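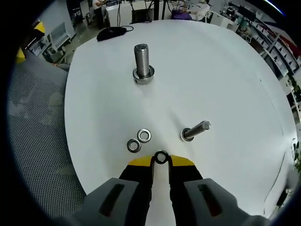
Drititz Zinc Hardware Assortment, 131 pieces

The Drititz box covers metric bolts from M4 to M10 with matching nuts and flat washers. I bought it to replace a Clineck set of similar size and have used it since last November, mostly on shelving, a bench vise mount and two garden gates.

Thread quality is good on the larger sizes. Every M8 and M10 bolt accepted a nut by hand over its full length. The M4 bolts are less consistent, and several needed a die run over the first few threads. Head markings read 8.8 on M6 and up. The smaller bolts are unmarked and should be treated as general-purpose.

Washers are stamped, with a slight burr on one face. Fit them burr side away from painted surfaces. Outside diameter on the M6 washers is on the small side for softwood, so I used fender washers from a Tumberg refill pack on the gates.

The plating is thin. Bolts kept indoors look new. The gate bolts showed white corrosion at the heads after one winter - acceptable at this price, but stainless is the better choice outdoors.

The case is the weak part. Dividers stop 2 mm short of the lid, and the M4 washers migrate if it is carried on its side. The Fu organizer has full-height dividers and holds the same contents with space left over.

Refills come in bags of 100, in M6 and M8 only. Recommended for indoor work.

Mon 14 October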